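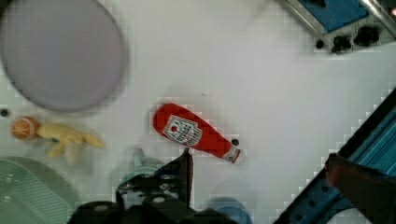

Volodymyr Bondarchuk

Home > Guides > Teaching by Hand > Collecting

How to record a good batch of kitchen-table demonstrations

If you have your arm bolted down and your leader handles talking to it, you are probably itching to start recording, and I don't blame you! The first evening I had mine working I recorded until well past midnight, and then had to throw nearly the whole lot away. So pour yourself something to drink and read this through once before you press the button. It covers the toy kitchen set we call Kilwood, but most of it will carry over to whatever you have on your own table.

Before you start

Write your task sentences first. I keep mine in a plain text file, one per line, and I try to say them the way a person would say them at home: "put the ketchup on the plate," "open the oven door," "put the ball in the basket." Our list for Kilwood has 11 sentences and I would not go much longer than that for a first round. A short list with plenty of tries behind each sentence has served us much better than a long list with hardly any.

Next, check both views on the screen, the one from the wrist and the one from overhead. Close the gripper and look at the wrist view. You want a fingertip in there along with the thing you are about to grab, so that you (and later the model) can judge the last inch. A bottle on its side is a nice test object. If the fingertip comes up beside the label and you can tell how far it still has to go, the mount is fine and you should tighten it and leave it alone. Please do leave it alone. Holger Holmgren once nudged ours by a few degrees halfway through a batch, meaning well, and we had two batches after that.

Setting the table

Put out more than the task needs. If the sentence is about the ketchup, there should still be a plate, a bowl, a cup and a few bits of toy food lying about, because the arm will have to cope with all that company later on. Mix up the sizes and the colors. We like to have soft things in there as well as hard ones, and at least a couple of items that share a color, so red can't be the whole answer.

Then move things between tries. I don't mean a total reshuffle every time, which will wear you out by lunch. My habit is to shift the main object every try, turn it to a new angle every second or third one, and do a proper clear and reset after each set of five. Lay the bottle with its cap toward you, away from you, off to the side. Let the plate drift toward an edge of the table now and then. If you catch yourself always putting the bowl in the same comfortable spot (I do this constantly), swap seats with somebody for a while.

Recording the oven door

The oven is the hardest thing on our list, so I'll go through it slowly.

1. Start the recording with the arm well back from the oven. A short approach teaches very little.
2. Bring the gripper over the handle with the fingers open, and pause for a breath there.
3. Come down until the fingers are on either side of the handle, then close gently.
4. Follow the curve of the hinge. Pulling in a straight line will fight you the whole way.
5. Let go, back off, and only then stop the recording. 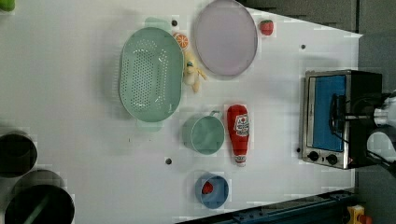 Gripper over the handle of the toaster oven, seen from overhead.

If you fumble the grab but recover, keep the try. A few honest recoveries are worth having. If you knock the oven out of place or have to reach in with your own hand, stop, mark it as bad in the Hellura recorder, and set up again. There is no shame in a bad pile. Mine is enormous.

How many is enough?

I get this question more than any other. For the Kilwood set we kept 2,768 tries in the end, but please don't let that scare you off. Our first model that did anything worth showing the family had been trained on 192, all of them for a single sentence. Start there, train, watch what it gets wrong, and record more of exactly that.

Keep your sessions short, too. Around the hour mark my hands get lazy and the movements turn jerky, and I can see it plainly when I play the recordings back the next morning. Get up, stretch, have a sandwich.

Before you pack up

Play back the first try, the last try and a handful from the middle, with both views side by side. Check that the sentence matches what the arm did. Copy everything to a second drive. Then go to bed!

Related guides

Mounting a wrist camera on the Gilani gripper
Writing task sentences people would say out loud
Sorting the bad pile: what to keep and what to delete
Lirkedlow workshop notes, July
Training your first model overnight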